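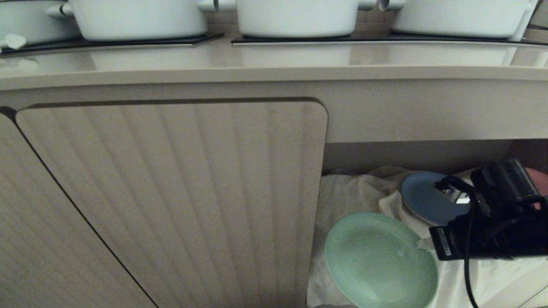

The Groltmont Home Kit is a set of parts and lessons that helps a robot learn to work in a kitchen. It is made by Fitivau and may be borrowed by schools and public libraries. A kitchen is a hard place for a robot to learn. Pots on a counter are easy to reach, but many dishes are kept lower down, inside shelves and cabinets. A plate that leans at an angle on a rumpled white cloth has to be held differently from a plate that lies flat, and the black gripper must fit into the opening beside it. This page explains how the kit helps a robot with work of this kind.

What is a gripper?

A gripper is the hand of a robot. Your own hand has skin that can feel whether a plate is smooth or rough. The gripper in the Groltmont kit cannot feel in that way. It measures how hard it is pushing, and it sends that number to a computer. If the number is too high, the computer tells the gripper to ease off.

How does the robot learn?

First, a trained adult guides the robot through a task. The robot's computer saves each movement. The adult then moves the dishes a little and guides the robot again. One lesson in the kit is made up of 100 turns, and there are 3 lessons on plates. That makes 300 turns in all. People learn to pick up a plate much faster than this!

After the lessons, the robot tries the task without a guide. It may still make mistakes. It may close its gripper too early, or bump the side of a shelf. These mistakes are saved too, so that the next lesson can be planned around them.

Why are plates difficult?

A plate is thin at the rim and wide in the middle. Cloth can slide or fold when something is pulled across it. Shelves can also be darker than the room outside, and a robot that uses a camera needs enough light to tell where a plate ends and the shelf begins.

Words to know

Gripper: the part of a robot that holds things.
Task: one job, such as moving a plate.
Rim: the outer edge of a plate or cup.

Staying safe

Children may watch the robot from behind the floor line supplied with the kit. Only a trained adult may start the robot or reach into the space where it is working. The red stop button must be within the adult's reach at all times.

Borrowing the kit

Teachers may ask for the kit through the Vestodach lending service. The order number is 422. Loans for the spring term begin in April. The teacher's booklet was written by Arūnas Tamošiūnaitė and is sent with every kit.

Page last reviewed: 30 Oct 2018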